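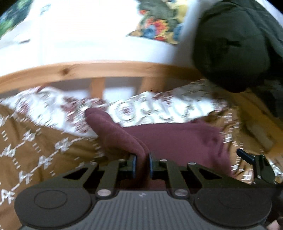
2022年11月24日 织物组实验记录
内容:Azar 棉布染色批次,耐洗与回潮复测

接着上次没做完的部分。Azar 那批布的第一轮数据离散太大,同一匹布头尾两处的色差读数对不上,怀疑是裁样位置的问题,也可能是退浆不匀。今天全部重裁,避开布边,经向纬向分开标记,标记线用未染的白棉线,缝在右上角。

裁样后称重,再进恒温恒湿箱平衡过夜。编号沿用旧规则,前缀 AZ,后接匹号和位置号。旧样不丢,封袋放二号柜下层,袋上写明“首轮,勿混用”。

染浴
活性染料,浴比1:30,元明粉分两次加,纯碱最后加。升温程序没有改。加碱之后第一次取液偏浑,静置后变清,滤纸上有少量絮状物,颜色接近浆料残留。这一点支持退浆不匀的猜测,但还不能下结论。滤纸已晾干,夹在本子后面。

皂洗用 Cultetau 的中性皂洗剂。第一道水色深,第二道明显变浅,第三道目视无色。上次只洗了两道,沾色偏重可能就出在这里。以后固定三道,流程卡已改。

耐洗
贴衬用多纤维布,按常规小样洗涤。棉条沾色比首轮好,锦纶条仍有轻微沾色,其余各条看不出差别。评级由我和 Nabil Aoun 各自独立做,灯箱预热后再看。两人在锦纶条上差半级,取低者记录。原始评级表各留各的,不誊抄。

回潮
Skitgate 烘箱的门封条老化,关门后温度回升慢,箱内左侧偏低。样品全部放在中层靠右,烘至恒重。编号744的样品第一次称量后吸湿很快,天平读数一直往上走,重烘一次,称量瓶加盖后再移出,读数才稳。此样两次数据都保留,计算只用第二次。

天平今天用标准砝码核过,没有漂移。干燥器里的硅胶已发粉,换了一半,剩下的等烘过再用。

耐磨
Gravex 摩擦仪做干摩、湿摩各一组。湿摩的磨布含水率不好控制,轧两遍之后称重,超出范围的弃去重做。干摩没有问题。湿摩沿经向的一条边缘颜色深,中间浅,怀疑磨头压布圈没有压平,换圈后重复,现象减轻但没有消失。

预定转数700,中途停机检查过一次,布面起毛不明显。停机会不会影响结果,标准里没写,备注栏注明。

待办
1. 退浆后的布做碘液滴定,头、中、尾各取一处,对照浆料等级卡。
2. 锦纶沾色换一种固色剂再试,用量先不动。
3. 烘箱封条报修。备件如果拖到一月,回潮这一项先借隔壁的箱子,借用前做一次空箱温度分布。
4. 流程卡第22条“洗至水清”写得太含糊,改为“三道,每道换新水”。
5. 多纤维贴衬只剩半卷,下单。

补记:下午复看首轮旧样,匹尾那几块在灯箱下略偏黄,日光下看不出来。换光源再看一遍,结果写到下一页。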